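Home | News | Clubs & Classes | Calendar | Archive | Contact

Teaching a robot to take out the trash, a semester at a time

The robotics elective at McKinnon meets in a room that used to be for yearbook, and the door still says so. The teacher who runs it has asked for a new sign. She has been told it is on a list.

"I've stopped asking which list," she said.

We talked on Fri 8 February, during the free period she spends untangling cables. The elective is in its second year. In the first, students built wheeled things that followed a line on the floor, and they got very good at it, and by spring the whole class was bored stiff. So this year she gave them a household chore and told them to get a machine to do it. They could choose any chore they wanted. They chose the trash.

"I thought they'd pick something with a little glamour," she said. "Folding a shirt, maybe. Pouring juice. They had a vote and it wasn't close. I think they believed it would be easy, which tells you who takes out the trash at their houses."

The project is called Trusari, a name the students came up with and refuse to explain. The job comes in two halves: get the bag off the bin, and get a fresh one on. Every part of it involves thin plastic, and thin plastic, she has learned, is the natural enemy of the beginner.

"A block stays a block. You put it down, you come back from lunch, it's the same block. A bag is a different bag every time you breathe near it."

Nobody in the class writes out the motions by hand. The students do the chore themselves, holding a pair of grippers, and the recordings go into a program that tries to learn from them. So far the class has 900 recordings it considers usable. It has a good many more that it doesn't, and these are kept in a folder whose name she asked me not to print.

I asked what makes one unusable.

"Talking to a friend with your arms out. Stopping in the middle to scratch your nose with a gripper. One boy did a beautiful run, really lovely, and then waved goodbye to the bin. We had to throw it out. You don't want a robot that waves goodbye to the bin." She thought about it. "Well, I'd like one. But it's not in the rubric."

The rubric is a sore point. The school wants a grade every few weeks, and the program learns when it feels like it. She has settled on grading the logbooks, which has had the side effect of producing some of the best writing she has seen from sophomores. One entry she read to me in full: "Tried to open the bag for the entire period. Did not open the bag. The bag won." It got an A.

Money has been tight, as it tends to be for anything that isn't football. The whole year's equipment came to $2382, most of it from a small grant through Clirberg, with the rest scraped out of the supply budget. She spent $200 of that on cables and considers it the smartest purchase of the year. The trash bags she buys herself.

"I go through so many that the cashier asked if I was moving," she said.

On the afternoons when things go well, she said, the room gets very quiet. One student works at the table, another watches the screen, and the rest pretend to do homework. They take turns in short shifts. Arms get tired faster than you'd expect, and tired arms make sloppy recordings. 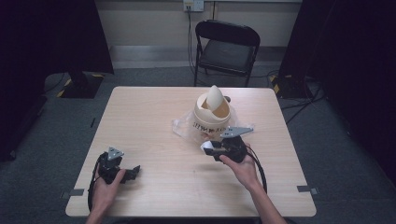
Not everyone at McKinnon is convinced. A parent wrote to the school newsletter to ask whether a semester of trash was the best use of an elective, adding that her son could practice at home any night of the week and that so far he had shown no interest in doing so.

The teacher has the letter pinned over her desk. "She's right about the second part," she said. "I wrote back and told her he's one of our best. He has wonderful patience with the liner. She wrote back and said, 'What liner?'"

In March the class goes to the Fletix student showcase, where each team gets a table and 2 tries in front of the judges. Last year the line followers came home with a ribbon for participation, and the ribbon is in a drawer. She would not predict how the new project will do. The program manages the first half of the job on a good day. The second half it has managed once, late on a Thursday, when most of the class had already left for the bus.

"We have it on video," she said. "Well, we have the end of it. Somebody was standing in front of the first part."

She is hoping to run the elective again next fall. The students have already started lobbying for dishes - she has told them no glass.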